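3.2 Sorting of mixed household textiles

The second study dealt with unsorted laundry as it is found between the dryer and the wardrobe. Earlier work on domestic textile care has mostly treated folding as the unit of labour, with the garment already isolated and lying flat. Diary entries collected in the first study suggested that this leaves out a large share of the task. Participants in the Munro households wrote more often about finding, separating and turning items than about folding them, and several recorded the sorting and the folding as two jobs done at different times of day.

Loads were assembled from the Cullum inventory, a set of 391 used textile items catalogued by fibre content, mass, dominant colour and longest dimension. Of these, 247 were retained after excluding items with a mass under 200 g, which in practice removed socks, underwear and most face cloths. Each load was dried, tipped out in one movement and left without further arrangement. Items were not matched by colour or type before tipping, as Wannasri and Innes had shown in a pilot that matched loads were sorted faster and with fewer second handlings.

Two raters (Gounder and Pace) coded each pile independently for three properties. Overlap was scored as the proportion of an item's outline hidden by its neighbours. Contrast was scored between an item and whatever it touched, on a five-point scale running from indistinguishable to fully distinct. Bulk was scored as low, medium or high according to the height of the item above the surface beneath it. Disagreements were settled by a third rater (Cowie), who had no part in assembling the loads.

Contrast and overlap did not behave independently. Where a pale item lay against a strongly coloured one, raters agreed closely on where the first ended, even at high overlap. Agreement fell when pieces of one colour appeared at several points around a bulky item, since it could not be settled from the surface whether they belonged to a single textile. Raters were instructed to code such pieces as separate until the pile had been taken apart. Figure 4 illustrates the type of arrangement concerned.
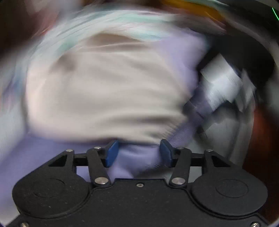 Figure 4. Pale beige or cream item with lavender fabric showing at several points around it. Motion blur present.

Soft, thick items were lifted first in most trials, regardless of where they sat in the pile. We attribute this to ease of grasp and to the fact that removing them exposed the largest area of whatever lay underneath. Thin items with long edges were left until late and accounted for most second handlings. The order of removal was not related to fibre content once mass had been entered in the model.

Two limits apply. The inventory contains few dark items of high bulk, so the contrast scores are weighted toward the lighter end of the scale. Piles were also coded from above only. The Brirkon protocol, which adds a side view, would allow bulk to be measured directly and is used in the third study (Section 3.3).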